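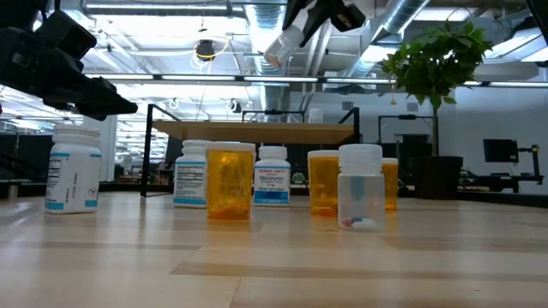

Supplement and pill bottles on a wooden table.

Medicines at Home, Drultach: progress report to the Jibrin Fund
Prepared by Asabe Afolabi, project lead
Report date: 3/8/19

Summary

The project offers a home visit to people over 65 in Drultach who take several medicines and live alone or with one other older person. A pharmacist and a support worker go through everything the person takes, including what they buy for themselves, and agree a written list with them. The list goes to the GP and, if the person wishes, to a relative.

We have now visited 73 households. Visits are running to plan. The work with the surgeries is behind, mainly on the return of updated lists, and we set out below what we have done about it. Spending is within budget except for travel. We are asking the Fund to agree one change to how the remaining money is used.

Visits

The visiting team started in March, a little later than in our original timetable, because the honorary contract for our pharmacist, Jummai Olaniyan, took longer to come through than we had allowed for. By the early summer the team had caught up. We stopped taking new referrals for a short spell so that people already on the list were not left waiting, and reopened once the backlog was cleared.

Most referrals come from district nurses and the two surgeries. Others come from the lunch club at Lenasska Hall, from housing officers and from people ringing up themselves. Self-referrals were slow until we changed the leaflet. The first version talked about a "medicines optimisation review", and people told us they thought it was a check to see whether they could manage at home. The new leaflet says that we will come and help you sort out your tablets. We have had no further comments of that kind.

A first visit takes longer than we wrote in the application. We had planned for an hour. In practice it is closer to an hour and a half, and longer where the person has hearing loss or where medicines are kept in more than one room. We do not want to shorten it. Much of what is useful comes out in the second half, once people have stopped worrying about whether they are in trouble.

What the visits are finding

The most common finding is that the person's own supply does not match the surgery record. Usually this is harmless. A cream was stopped and the tube is still in the drawer, or a tablet has changed brand and the person thinks it is a new one. In some homes it is more serious. The team has found people taking the same painkiller under two names, and people who came out of hospital with a changed dose and went back to the old box when the new one ran out.

Vitamins and supplements bought without prescription come up far more than we expected. They are rarely on the surgery record, as patients are not routinely asked. Many people do not think of them as medicines and leave them out unless the question is put plainly. Jummai now asks about them early in the visit, and asks separately about anything ordered by post or brought by family. In a few cases she has advised the person to speak to the GP before carrying on, most often where the person also takes a blood thinner or thyroid tablets.

Storage is a smaller matter but it does come up. Kitchens and bathrooms are the usual places, and some people tip tablets from one container into another to save space. The team explains why it is better to keep them in the original packaging and leaves a simple card with the advice on it.

Returning unwanted medicines

With the person's agreement, medicines no longer needed are bagged and taken to a pharmacy for safe disposal. We had some difficulty at first about who could carry them. Our insurer was content for the pharmacist to do so but not the support worker. For households where the support worker makes the follow-up visit alone, the person or a relative now takes the bag in, or the pharmacy driver collects it with the next delivery. Both arrangements have worked well enough.

Records and the surgeries

We record visits on Sernix, the case system used by the rest of the organisation. It was not designed for medicines and it shows. There is no proper field for dose or frequency, so these are typed into a notes box, and the list has to be written out again before it can be sent to the surgery. We have asked for a template to be added. A draft has been tested and should be in use by the autumn.

Sending lists to the surgeries has gone smoothly. Getting confirmation that the record has been updated has not. One surgery replies within a few days. The other lost its practice pharmacist in the spring and for a time our letters were being scanned and filed without anyone acting on them. Asabe met the practice manager in June and it was agreed that anything marked urgent would be telephoned through to the duty doctor, and that the rest would be looked at weekly. This has improved matters, though older letters are still being worked through. No urgent concern has been left without a response.

Group sessions

We have held seven group sessions, most of them at Lenasska Hall after lunch. The format is a short talk followed by time for questions, with Jummai available afterwards for anyone who would like a private word. The sessions on sleep and on pain relief were well attended. The one on inhalers drew few people, and we think it would be better offered through the respiratory clinic.

Heating at the hall was poor in the early part of the year and one session was moved to the library at short notice. The library room is warmer but there is no bus stop close by, and several regulars did not make the journey. We have gone back to the hall.

What people have told us

We telephone each household two weeks after the first visit. Most people say they are clearer about what each medicine is for. The written list is the part they mention most. One woman keeps hers inside the front door for the ambulance crew. A man in his eighties said he had been taking one of his tablets for years without knowing what it did, and had not liked to ask.

There have been criticisms too. Some people found the print on the list too small, and it is now in a larger size. Two households said they would have preferred a visit in the afternoon. One daughter was unhappy that she had not been told about the visit beforehand. Her mother had asked us not to contact family, and we explained that we had followed her wishes.

Staffing

The support worker post has been filled throughout. Jummai works two days a week on the project and her employer has confirmed that this can continue to the end of the grant. We have no cover for her leave, and no first visits are booked in those weeks. We looked at bringing in a locum but the cost was high for the number of visits it would have allowed.

Money

Spending on salaries, printing and room hire is in line with the budget. Travel is overspent. We budgeted for visits grouped by area, but the outlying villages have produced more referrals than we expected and they are a long way apart.

Printing is likely to be underspent by the end of the year as the surgeries have offered to copy the leaflet themselves. The training line is also underspent, because the course we had planned to use was withdrawn. We would like the Fund's agreement to move £2000 from these two lines into travel. This would cover visits to the villages for the remainder of the grant and does not change the total.

Plans for the next period

Home visits will carry on at the present rate. The Sernix template will be brought in and the support worker trained to use it. We will begin repeat visits to the first households seen, to find out whether the lists are still correct and still being used. If many are out of date we will need to think again about who keeps them up.

We also intend to talk to the hospital discharge team. A good number of the mix-ups we have seen began with a hospital stay, and a referral at the point of discharge would let us visit sooner. A first meeting has been arranged with the ward pharmacist.

Questions on this report should go to Asabe Afolabi at the Drultach office. A breakdown of spending against each budget line has been sent separately.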